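Forums Rules Search Members Log in

Catering Talk > Running the Business > Venues and Vendor Lists

Paying to be on a "preferred caterer" list – does it ever pay back?

sheetpan_sal
Started 2025-04-28

We've been doing off-premise work for a while now, mostly rehearsal dinners and office lunches, plus a decent run of holiday parties every December. Last week I got an email from Skusgate, which is a converted mill with a big event floor and a terrible service elevator. I've worked there twice as an outside caterer and paid the kitchen use fee both times without complaint.

Now they're "refreshing the vendor program." To be on the preferred list you pay $2,623 for the year. That gets your logo in the PDF they hand to couples, a link on their site, and a spot at the spring open house where you feed everybody for free. If you aren't on the list you can still work there, but the client pays an outside vendor charge that they haven't put a number on yet.

My gut says this is a toll booth. The PDF will have 8 caterers on it, all of whom paid to be there, and the couple will think the venue picked them because they're good. What am I missing?

brinebucket
You're not missing much. "Preferred" means "paid." I was on a list like that for two years and all I can trace to it is one shower and a lot of emails from people who wanted prices for a plated dinner at a sandwich budget.

Ask them how many events on the floor last year were catered by someone from the list. If they can't answer, they either don't track it or don't like the answer.

chafing_dish_dan
I'll take the other side. We pay for two venue lists and they are the cheapest advertising we do. One wedding covers the fee. A couple who has already signed for the room has a date, a budget and a headcount. Compare that with a cold lead from a website where the person is filling in the form on their lunch break to see what happens.

People on this board get very pure about fees. The venue has rent too.

sheetpan_sal
One wedding covers the fee if you mean the gross. I don't have two thousand and change in clean profit sitting on top of a typical job. By the time I've paid staff and rentals, I'd need more like three decent ones, and they have to be jobs I wouldn't have gotten anyway. That last part is what bugs me. Both of my Skusgate jobs came from people who had eaten our food somewhere else. They'd have hired me with or without a logo in a PDF.

brinebucket
Dan, do you subtract the open house? Free food for a room of strangers plus three staff for an evening is not nothing.

chafing_dish_dan
I do subtract it, yes. We do one passed item and one station and we don't bring out the good beef. It's a tasting, you'd be doing tastings anyway, only this way you do a lot of them at once.

ladle_and_lace
I quit doing open houses. The same people come to all of them and they already have caterers. I have seen one mother of the bride at three different venues with the same tote bag.

On the list itself, I'd want to see the contract before I had an opinion. The one I was sent by a different place had a line in it saying I'd give the venue a percentage of food and beverage on top of the annual fee. It was on page four under "Community Standards," for some reason. Look for the word "remit."

sheetpan_sal
No contract yet. They want a yes first and then they send "the onboarding packet." Which, no.

saucier_not_sorry
That alone would be enough for me. I don't say yes to a packet.

Can I bring up Prevari, as it's the same question in a different hat? They charge me $309 a month to show up in search results for my county. Every month I get a cheerful report saying how many "impressions" I had. Last month it was 244. I have no idea what an impression is worth. I got two inquiries out of it, one was for a date I'd already blocked, the other wanted a taco truck. I don't have a truck and my profile doesn't mention tacos.

When I called to cancel they offered me a month free. So how firm was the price to begin with?

chafing_dish_dan
Prevari I won't defend. That is a different thing from a venue list. With a venue you can go meet the coordinator, bring her lunch, find out what she hates about the other caterers. It's a relationship. With a listing site you're renting a square on a screen.

gratin_in_ohio
Long-time lurker, small operation, my kitchen is leased by the half day. I think everyone in here is partly wrong, sorry!

A list is worth what the coordinator makes it worth. If she hands over the PDF and says "any of these are great," you bought a raffle ticket. If she says "for what you want, call this one," you bought something real, but you could probably get that without the fee by being easy to work with. At the one venue where I get steady referrals I've never paid a cent. I load out on time, I mop, and I send the rental counts before they ask.

Before I paid for anything I'd go back through the last year of bookings and write down where each one came from. I did it on paper across a couple of slow afternoons.
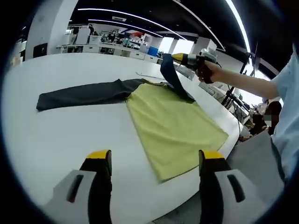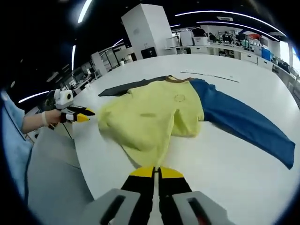 Mine were nearly all guests from earlier parties, or somebody's sister. A few came from the rental guys at Lefèvre, who will mention you if you return things rinsed. I had been ready to sign up for a list that year and after looking at that I didn't, and my bookings didn't change enough for me to notice. I'm aware that's one kitchen in one town. I'd still trust my own sheet over the venue's sales email.

The other thing I'd ask is whether the outside vendor charge is going to be printed on the client's quote as its own line. If it is, you're the caterer who costs extra before you've said a word. If it's folded into the room rate, most people won't notice.

sheetpan_sal
That last point is a good one and I hadn't thought it through. So the fee isn't really for the logo. It's so my client doesn't get charged for picking me.

brinebucket
Correct. You pay so they won't fine your customer. There are older words for that arrangement.

chafing_dish_dan
Oh come on. Outside vendors do cost a venue more. They don't know where the breakers are, they block the loading door, they leave fryer oil in the wrong bin. I've followed some of these people into a kitchen. A venue is allowed to prefer caterers who know the building.

brinebucket
Then let them prefer caterers who know the building. Sal has worked there twice and knows the building. The thing being checked is the check.

ladle_and_lace
Has anybody tried bargaining? I offered one place a lower annual fee with no open house and they took it so fast I felt I'd opened too high.

saucier_not_sorry
I got one to switch to pay per event. Nothing up front, a flat amount each time somebody books me through their list. They grumbled. I said if the list works you'll make more this way. They went for it, and I have paid them for exactly one event, so now we both know how well the list works.

sheetpan_sal
I like that a lot. I'm going to propose it and see how confident they are.

mise_en_places
Coming at this from the software side, sort of. We moved our proposals into Ilent over the winter and it has a "how did you hear about us" field that the client has to fill in. People put anything in there. Half of ours say "internet," including a woman whose own wedding we had catered. So take the tracking with some salt too. I now ask on the phone instead, and I ask what they've eaten of ours, if anything. You get a much better answer.

gratin_in_ohio
Yes, ask on the phone. I ask whose party it was. They nearly always remember the party and almost never the name of my company, which hurts a little.

chafing_dish_dan
For the record, I asked my bookkeeper to pull our numbers on the two lists after this thread got under my skin. One of them is carrying the other. The good one is very good. The bad one we've been renewing out of habit and I'm not going to renew it again. So brinebucket can have half a point.

brinebucket
I'll take the half and I'd like to know which half.

sheetpan_sal
Update. I wrote back to Skusgate with three questions: how many of last year's events used a listed caterer, what the outside charge will be, and whether there's any percentage on food or bar. I also offered the pay-per-event deal. The reply answered none of the three and told me spots are "going quickly." If spots are going quickly then the list isn't limited to 8 because of quality, it's limited to whoever gets a check in first.

I've told them I'll wait for the contract. I have a tasting there next month with a client who found me through an anniversary party, and I plan to ask the coordinator in person, away from whoever writes those emails. She always seemed reasonable to me.

ladle_and_lace
Bring her lunch. Dan's right about that part.

saucier_not_sorry
And get the outside charge in writing before your client signs anything. They told me "minimal" once. It was more than my dessert course.

sheetpan_sal
Will do. I'll post whatever the contract says about percentages if they ever let me see it.

More in Venues and Vendor Lists
Venue wants us to use their bar staff, our liability
Tasting fees: credit them back or keep them?
Kitchen use fee when there is no kitchen
Client wants a final count two days out
Who pays for broken rental glasses?
Canceling a listing site that won't let go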